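Tremwood Plant Notices Dataset
README, revised December 19, 2020

Contents

Layoff, short-time and relocation notices issued by carmakers and parts suppliers, one row per notice. Text was collected from company statements, works council bulletins and local press. The current release holds nearly 1,000 notices covering 300 plants. Rows are in notices.csv; plant locations are in plants.csv and join on plant_id.

Fields

notice_id: integer, stable across releases
plant_id: integer
employer: name as printed in the source
date_issued: year, month, day
jobs_low, jobs_high: range stated in the notice. Where a single figure is given, both fields hold it.
action: one of closure, layoff, short_time, relocation, withdrawn
union_response: free text, may be empty
source_type: company, council, press

Collection

Notices affecting fewer than 20 jobs are left out. Press reports were kept only where no company or council text could be found. Duplicates were merged by hand, and the earliest date was retained. Bajpai Castings and Bakeo appear under several spellings in the sources -- use employer_id in plants.csv to group them.

Known problems

Job counts are announced figures. They do not show how many people left. Temporary agency workers are included by some employers and excluded by others, and the notices often do not say which. Coverage of small suppliers is thin before the February release, when the Trillgate archive was added. A check of 200 rows against the source text found errors mostly in date_issued, where the press date had been entered in place of the notice date. Those rows have been fixed; the rest of the file has not been checked in the same way.
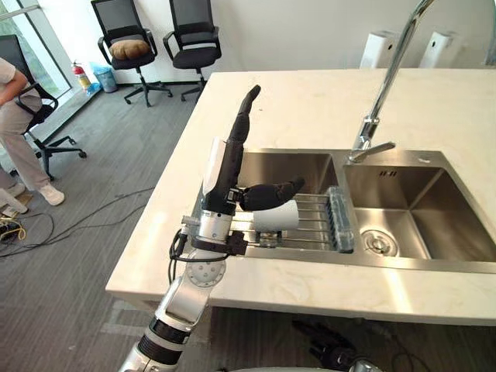
Robotic hand holding a white paper cup at a double-basin sink.

Loading

Files are UTF-8, comma-separated, with a header row. Empty cells mean not stated. Zero in jobs_low means the notice said no jobs would be lost, so do not treat it as missing.

License

Tables may be reused with credit to Tremwood. Quoted notice text stays with its publishers. Send corrections with the notice_id and a copy of the source.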